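Enter keywords Search this site Go

A morning with the two-armed robot at Clelldale

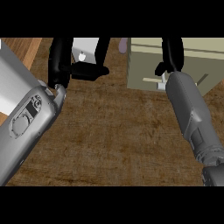 The simulated room on the operator's screen, with both arms reaching in toward the black furniture legs.

E-mail this page | Print this page

I finally got myself to the open day at the Clelldale workshop in January, after missing it the year before with a cold, and I'm so glad I did! Most people headed straight for the coffee and the big welding hall (fair enough, it was freezing out). I ended up spending nearly the whole morning in a side room with a single machine, a two-armed mobile robot the crew calls Plindex.

Before Plindex goes anywhere near real furniture, every reach gets tried in a computer-made copy of a room. Debashish Mollah runs that side of things, and he let me pull up a stool and watch. The view on his screen looks down past the arms, a chunky silver-grey one on the left and a longer, darker one on the right, onto a patchy brown floor with a beige cabinet beyond. I kept wanting to lean over and tidy up. There's a white box in behind the legs with a little white thing on it that I decided was an apple, and a purple something tucked in beside the cabinet.

What he really wanted to show me was how fussy the setup is around dark legs like those. If the arm's starting position is entered even a little wrong, everything after it is wrong too, and the finger ends up bumping the thing it was supposed to go past. So each morning starts with a homing check, where both arms go to a known pose and the joint readings get compared with the numbers saved the night before. He keeps 3 saved poses and calls them Porch, Table and Sleep. I asked why Porch and he said it was named before he got there.

Then Svyatoslav Antoniuk came in with his tool roll and we got to the part I liked best, the looking after. The wrist is where the trouble lives, he told me. Dust works into the joint, a cable starts to rub, and you get a tiny wobble at the fingertip that nobody notices until a grip goes bad. He wipes the joint down, checks the cable for shiny spots, and snugs the cover screws by hand (never with the power driver, he was very firm on that). The gripper pads come from a little outfit named Stetsiuk and he changes them in pairs, even if only one looks tired. The log on the wall was up to entry 83, all in pencil.

After a pad change the saved model has to be changed to match. A new pad is a hair thicker than a worn one, so Debashish types in the new size and reruns the reach on screen before anyone switches the real arm back on. They use a program called Zivament for that, and it has the slowest loading bar I've ever seen. We had time for 2 cookies each.

I asked way too many questions and they were both very nice about it. If you go next year, wear a sweater, park behind the building, and ask to see the wrist with its cover off. I never did make it to the welding hall.

Contact us | Copyright, all rights reserved | Back to top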